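Lorkora Household Manipulation Set
Sold by Drikard – Research Data and Tools

Product code: DK-646
Format: download, or drive by post
Licence: single lab, renewable each November

Overview

Lorkora is a set of recorded arm demonstrations made in a real kitchen, together with the training recipe we used on it and the trained policy weights. It is meant for groups working on loading, unloading and tidying who already have a Franka arm and want a starting point that was not recorded on a lab bench under even light.

Each demonstration has a wrist view and at least one fixed view, joint positions, gripper width and the operator's commands. All streams share one clock. Demonstrations that went wrong are kept and labelled, and you can filter them out with one setting in the loader.

Wrist views

The wrist camera works very close to things. In a good share of the recordings a single dish or lid fills much of the view, often with strong sun across it.
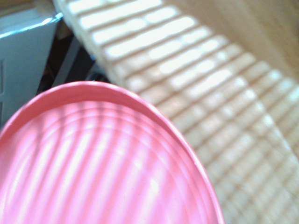
We did not crop or brighten any of these recordings. An early version of the set had exposure correction applied, and policies trained on it did worse as soon as the sun moved. Zuzanna Wysocka ran that comparison at our Grelham site and her notes are in the download, including the runs that don't agree with the main result.

The method

The policy is trained in two stages. The first uses the fixed view only and learns where to bring the gripper. The second adds the wrist view and learns the last part of the movement – the approach, the grasp and the release. The switch between them is learned as well, so there is no distance threshold to tune. Training both stages takes 20 hours on a single workstation card.

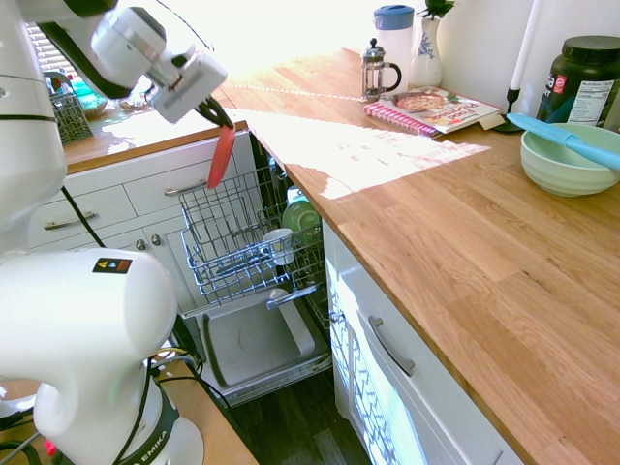
For the rack tasks we ran 50 trials with the two-stage policy and 50 with a plain single-stage policy trained on the same data. The two-stage policy finished 40 of its trials. The single-stage policy finished 20. Most of the remaining failures were at release, where the item touched a wire and tipped. A person reset the rack between trials, and the start positions are listed in a table so that you can repeat them.

The result holds for the kitchen it was recorded in. We have tried one other room, with the same arm, and the figures there were lower. Plan on adding some demonstrations of your own.

What you get

Demonstrations, with success and failure labels
Camera calibration files for every session
Weights for both stages, and for the single-stage policy
Training and evaluation scripts
Trial logs and start position table
The Shaikh loader, which reads the set without unpacking it

What you need

A Franka arm with a two-finger gripper, one wrist camera and one fixed camera. Other arms can be used for training but the weights will not transfer directly.

Ordering

Orders received by midday on Friday are released the same day. Drives are posted the following week. Upgrades within a licence year are free – log in and download the new version over the old one.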